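Home | Facilities | Work Instructions | Automation | Contact

Working Alongside the Chair Inspection Robot: Instructions for Floor Staff
Brodivent Facilities Group, Radia office. Effective 30/06/2025.

From the effective date, routine checks of office chairs will be carried out by the Stutis mobile arm. Staff who used to kneel to examine each chair will now prepare the area, supervise the arm and decide on repairs. No positions are removed by this change. Direct questions to Ruby-Lee Hoani, Workplace Transition Lead.

Before the run
1. Clear bags, cables and footrests from under the desks in your section.
2. Set each chair upright and turn it so the adjustment controls can be reached from the walkway.
3. Enter the section code on the tablet. A run covers up to 40 chairs.

During the run
4. Stay within sight of the arm and keep six feet away while it is moving.
5. Press Pause before you approach. Wait for the steady light – a flashing light means the arm may still move.
6. Do not reach under a seat while the gripper is there.
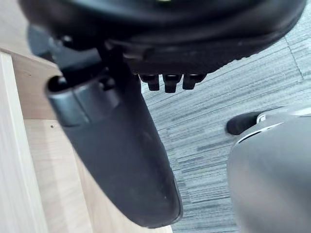
Figure 1. Gripper near the support arm of an office chair, with three knobs under the seat.

After the run
7. Open the results list and review every chair marked "Refer." The decision to repair or withdraw a chair remains with the staff member on duty.
8. Tag withdrawn chairs and record the reason in the Harawira log.

Staff who completed the May training may supervise alone. All others must be paired with a trained colleague for their first seven runs.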